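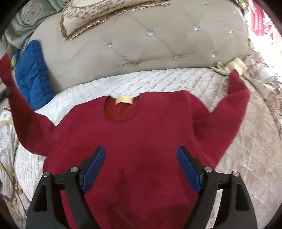 Home | Stories | Makers | Events | Contact

Print this page | E-mail to a friend

Liesl Kaufmann has a color for every month of the year, and she'd like you to know that October isn't orange. "October is madder," she says, pouring tea into a jar that I'm fairly sure held dye last week. "Old madder root, second bath, a bit of iron in the water. Orange is for pumpkins!"

Liesl has been dyeing wool with plants in Renbridge for 7 years, and she talks the way some people run downhill. I came with a page of questions and asked maybe four of them. By the time I'd found my pen she was already out the back door, showing me the madder bed, which looks to the untrained eye like a patch of scratchy weeds that somebody forgot to pull.

"You have to wait three years for the roots," she says, crouching down to push the soil aside. "Three years! People plant it and then they move house. I've dug up madder for two families who had already left. They were very nice about it, they said take it all, so I took it all."

The roots she shows me are thin as pencils and a muddy orange inside. Dried and ground, they go into a pot that must never boil. Too much heat brings out the browns, and Liesl has a whole basket of brown skeins from her early days. She isn't ashamed of them. She made them into socks.

Her teacher was Mechthild Marti, who ran a summer course in Riihimäki. Liesl signed up because the weaving class was full. "Mechthild put a skein in my hands that was so red I thought it was a trick," she says. "I asked her what she'd added and she said, 'Patience and chalk.' I wrote it down. I still have the notebook – it's pink now, the whole thing, even the cover."

The chalk turns out to matter a lot. Madder likes hard water, and Renbridge water is soft, so Liesl stirs a little chalk into each pot. She keeps her bath at 62 degrees Celsius for two hours, then lets the wool sit in it overnight. Her best batch so far was 605 grams of yarn from a neighbor's flock, and she can tell you what the weather was like that day (wind, then hail).

I asked if the color lasts. She got quite excited about that one. "Wash it cool, dry it in the shade, and your grandchildren can fight over it," she says. "The fading scare comes from berries. Everybody starts with berries! Berries are lovely and they're gone by spring."

She's less sure about blue. Her woad vat has failed twice this year, and Emil Egger, who shares the garden, has asked her to move it farther from his kitchen window. "It does smell," she admits. "Emil has been a saint. I'm knitting him a hat."

The next beginners' day starts at 10 a.m. in the old dairy at Fliltcombe. Bring rubber gloves, an apron and some plain wool, up to 200 grams, already washed. Liesl brings the roots.

Interview by Jade Sugden

Recent stories
Magdy Radwan on baking with rye
A walk along the Gelludik footpath
Mending a cane chair seat
Onions, walnuts and other kitchen dyes

Print | E-mail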